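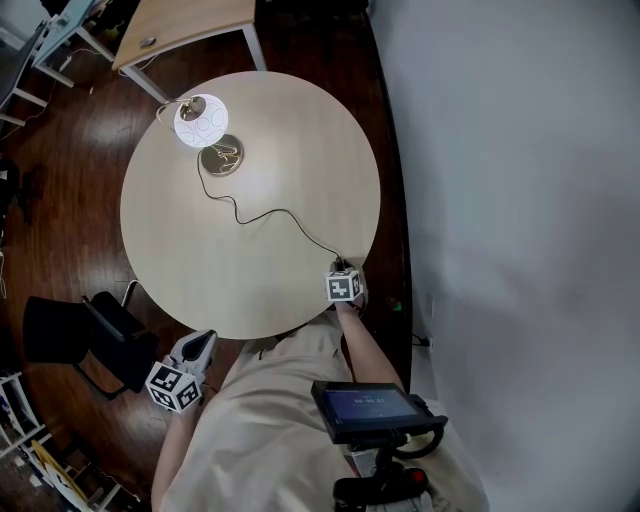
Cord pickup on the round table, head view. Right gripper at the cord, left one open.

May 21, 2026
By Vasiliki Fragkou

On the jaw question from the last round:

> Did the Mengal fingers do any better on thin cable than the
> Stakik ones? We gave up on them in February - anything lying
> flat on a table slid out of the tips.

Somewhat better. With the hand-held pair I ran 85 pickups per finger set on the lamp cord, same table, same lamp. Mengal dropped the cord 23 times. I don't have a clean Stakik number yet; the left jaw was closing late and I threw those runs out.

Two things to check before you repeat this. The marker cubes have to stay in view of the head camera through the whole pinch, and near the table rim the wrist is easily turned too far. Glare on a pale tabletop also costs detections - I now fix exposure by hand.

Logs are on the Farach share, under cord.

Vasiliki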